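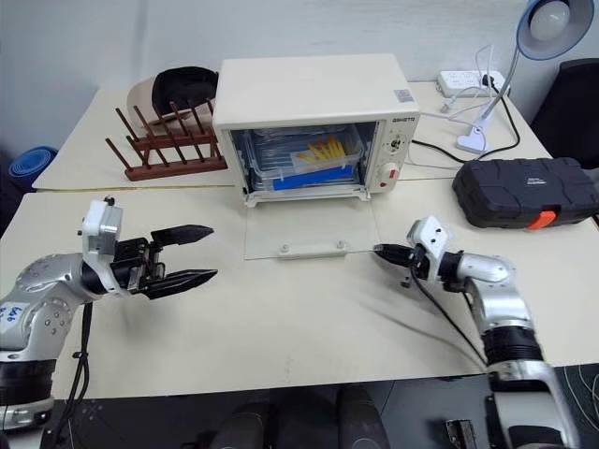
4. Notes on the Brorside visit

Jarmo Miettinen's group gave us the toaster oven task: two arms, one oven on a table, door down. Before you write it up as "a robot that cooks," consider:

Who chose the oven, and who placed it? Ask for runs with it moved.

Fry-like sticks in a clear plastic container are a test of handling. They say little about cooking.

We were quoted over 500 trials. I asked for the failures and got a brochure.

One arm is marked by hand in blue. Find out what happens if the two swap jobs.

Reading: Penrose handout, section on demos. One page on what you would need to see before believing the claim, due 12/11/2025.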